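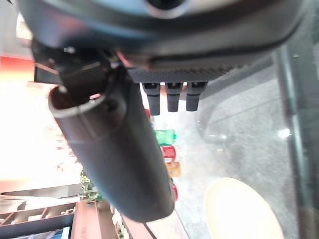 I'm looking for people who like arguing over the names of colors! My project is called Dullow, and it's all about the words we use for the boring end of the paint rack: slate, smoke, charcoal, ash, that whole family. I grew up in a house where my mother's "black" coat was my father's "gray" coat, and I've never gotten over it. Take the long tube with the open end. I'd call it dark gray and the thin rim around its mouth silver, but the three short stubby pieces side by side are plain black to me. If you're already disagreeing, please sign up.

You don't need any training, and you don't need to be good with words (I'm certainly not). You'd come in for one session of 2 hours at the Lacson Building, room 308, and sort painted cards into piles, then tell me what you'd call each pile. I write down whatever you say, even if it's "wet sidewalk." There's a break in the middle with coffee and something sweet.

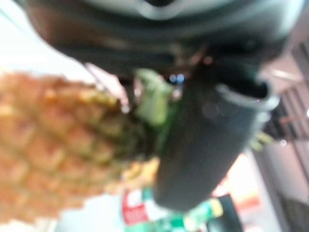 Marilou Macapagal wrote after the last round to say that she wished she could have used Tagalog for some of the cards, as the English words felt too thin. Good point, and yes, this time you can answer in any language you like! Just spell it for me if you can.

You should be 18 or over and okay with reading small labels (bring your glasses). If you're color-blind I'd love to have you too, just mention it when you write so I can set you up with the right card set. Sessions run all through November, including Sunday afternoons. I can pay you with a $25 gift card for the Bomar bakery downstairs.

To sign up, drop a note to Godfrey Nyaga at P.O. Box 1213 or leave your name at the front desk, with a couple of times that suit you.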